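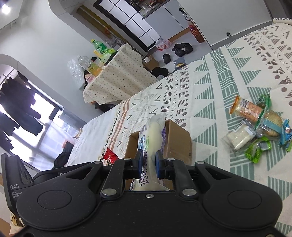

Caring for Game Controllers, Cartridges and Consoles at Home

Household Tips from the Saledo Game Library

The Saledo Game Library lends consoles, controllers and games to its members throughout the year. The following guidance is drawn from the procedures used at our service desk and is offered to members who wish to keep their own equipment in good order. It applies to most home systems. Where the manufacturer's manual gives different instructions, the manual should be followed.

Before You Begin

Switch the console off fully and unplug it from the wall. Sleep mode is not sufficient. Remove any disc or cartridge, disconnect the controllers, and take the batteries out of any controller that allows it. Work on a clean towel under good light. A towel keeps small screws from rolling and protects glossy surfaces from scratches.

Most household cleaning can be done with two microfiber cloths, a soft dry toothbrush, cotton swabs, wooden toothpicks and a small bottle of isopropyl alcohol. Paper towels are not recommended for screens or shiny plastic. Window cleaner, bleach and scouring powder should never be used on game equipment.

Controllers

Wipe the outer shell with a cloth that has been lightly dampened with water and wrung out well. Follow with a dry cloth. Dirt collects in the seam where the two halves of the shell meet, and a toothpick drawn slowly along the seam will lift most of it. Do not press the toothpick inward.

For sticky buttons, moisten a cotton swab with alcohol and run it around the edge of the button while pressing the button up and down. Allow six minutes before testing. If the button still sticks, repeat once. A button that does not respond after the second cleaning probably has residue beneath it, and the controller will need to be opened by someone with the correct screwdriver.

Thumbstick caps wear smooth with use. Replacement caps, such as the Fumico push-on type stocked at our desk, fit over the old ones and require no tools. Check that the stick can still reach the full edge of its circle after the cap is fitted.

Controllers with rechargeable batteries should be stored partly charged. A battery left empty in a drawer from May until the winter holidays may not recover.

Cartridges

Blowing into a cartridge is an old habit and a poor one. Moisture from the breath settles on the metal contacts and can dull them over time. Dampen a swab with alcohol, rub the contacts from side to side, and finish with a dry swab. Continue with fresh swabs until the tip comes away clean. Leave the cartridge open end up for several minutes before use.

Price stickers from secondhand stores can be softened with a hair dryer on its lowest setting. Lift one corner with a fingernail and pull slowly, keeping the sticker flat against itself. Paper labels should not be heated directly.

Discs

Hold discs by the edge and the center hole. Wipe from the center straight out to the rim, never in a circle. Fine scratches that follow the track are harder for the console to read past than scratches that cross it. Toothpaste is often suggested as a polish. We do not accept discs that have been treated in this manner.

Consoles and Vents

Dust is the most common cause of loud fans. Brush the vents every month with a dry toothbrush and leave a hand's width of open space on each side of the console. Closed cabinets should have their doors open during play. A carpeted floor is not a suitable place for any system with vents on its underside.

Cables

Coil cables in loose loops and fasten them with a strip of fabric tape. Tight winding around a controller strains the cable where it enters the shell. Label both ends of each power supply. Many adapters share the same plug but deliver different voltages, and the wrong one can cause permanent damage.

Storage

Members often ask how we store our own collection of 2,830 games. Cases stand upright on open shelving, out of direct sun, and loose cartridges are kept in Roussel divided trays. Each tray holds 43 cartridges and has a lid. At home, a shoebox with cardboard dividers serves equally well. Attics, garages and basements should be avoided on account of heat and damp.

Members preparing borrowed equipment for return should wipe the controllers, check that all cables are present, and place everything in the Plekidance carrying case in which it was issued. Returns are accepted at the desk until 6 p.m.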